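Print this page | E-mail this page

Westerberg Numbered Key Plate with Split Rings

Posted 26th September by Enikő Vörös

If you've ever stood in a hallway with a fistful of keys, trying one after another in the same stubborn door, you'll understand why we're so fond of this piece. The Westerberg is a curved steel plate with small holes along its outer edge, and every hole takes its own split ring. You thread your keys onto the rings, and from then on each one has a place to go back to (which is half the battle in my house).
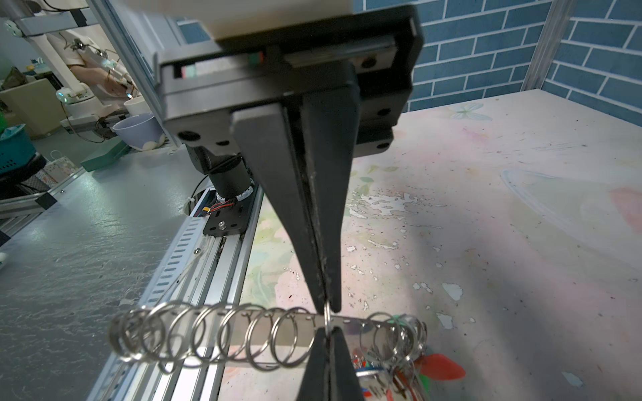
We've carried key boards from Plidico for years and still like them very much, but they want a wall and a couple of good screws. This one can live in a drawer or flat on a bench, and you can pick the whole thing up and carry it to the shed if that's where the padlocks are!

The numbers are engraved right beside the holes, so there's no sticker to peel away. Write the same number in a notebook, or put a plastic tag on the key if you like to see a name as well. I do both, and my sister teases me for it. 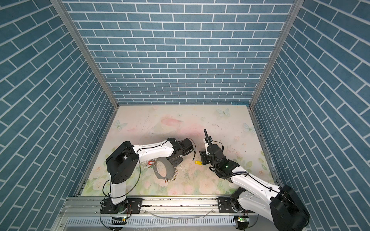 Keys and rings on the floral mat.

Our standard plate comes with the rings already on it, and spare rings come in bags of 40. Schools and property offices can ask us for the box of 1,000, which ships from our Kunier warehouse in roughly 10 days. Everything else goes out a good deal sooner.

A word on fitting keys, as the rings are stiff when new and hard on the fingernails. Open the ring with a thin coin or a staple remover, slide the key in a little way, and then turn it round until it drops free. Older keys with a thick head may need a second, larger ring.
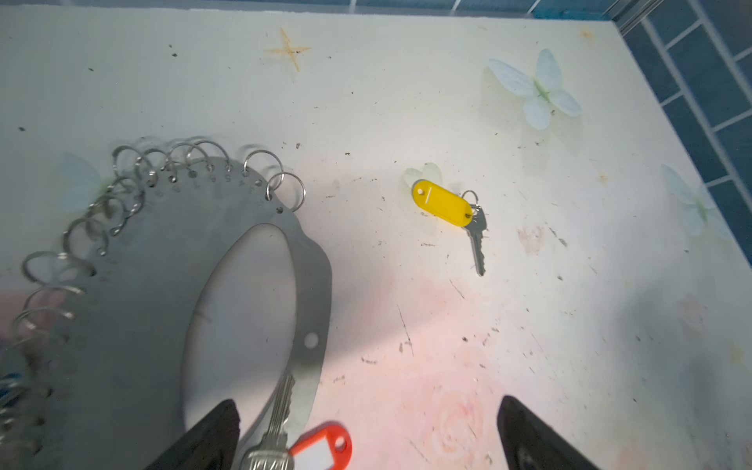
Can I put more than one key on the same ring?

Two or three house keys will sit on one ring quite happily, but keep them to the same door or the same building, or the numbers stop being much use to you.

Recent items
Enach Key Tags, Mixed Colors
Plidico Wall Key Board
Kunier Spare Split Rings, Bag of 40
Westerberg Padlock Tray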